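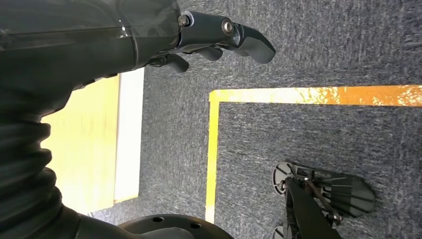
Tape on carpet is fine until the chairs get at it, Mereana Rakena wrote to us after the July issue, and then you have a line that is half line and half fuzz. She wanted to know why we keep showing it in workrooms when a painted floor would last.

The short answer is that most people who pack small goods are renting. They have carpet, a table and a door that locks, and they can't paint anything. Yellow tape marks where the table goes and where the walkway is. When a stretch gets scuffed, they pull it up and lay a new one.

The table takes more thought. A packing table fills up in an afternoon with things that have no other home: phones, chargers, a remote, the laptop with the order list open. The packages end up on whatever surface is left over. What has helped in the rooms we looked at this summer is the plainest item in the stationery aisle, the cardboard organizer with slots. 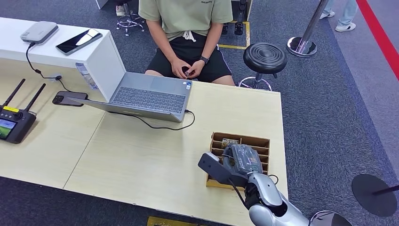

Cardboard, Slots and a Clear Table
Words: Kiri Costigan

Fouad Srour bought his first divider organizer for a stockroom in Dunstan that carried 323 products, most of them smaller than a paperback. Before that he used open bins.

"You tip a bin out to find one thing and then you put it all back," he said. "With slots I can see the label. If a slot is empty I order more."

Flat packages lie down in a slot or lean against the side. Small boxes do better standing up with the label facing out, and Srour keeps those at the back so they don't hide anything. He tried plastic dividers too, and they are still in a closet. The cardboard ones can be trimmed with a knife when a new product comes in a size too wide.

They do wear out. The dividers go soft at the top where hands brush them, and a spilled coffee finishes one off. Tane Stubbs replaces hers every 2,000 orders or so she tells herself - in practice it happens when one sags. She spent $106 last year on organizers and tape together.

Cables are the other half of the job. Stubbs charges her phone from a power bank on a raised shelf, which leaves only the laptop cord on the tabletop. She runs it off the side she doesn't pack from. Srour has never got that far and moves his cord out of the way with his elbow.

Both of them leave the front edge of the table bare at the end of the day. Srour also checks the tape while he is sweeping up paper scraps, usually at 6 p.m., and keeps a spare roll of it on the windowsill.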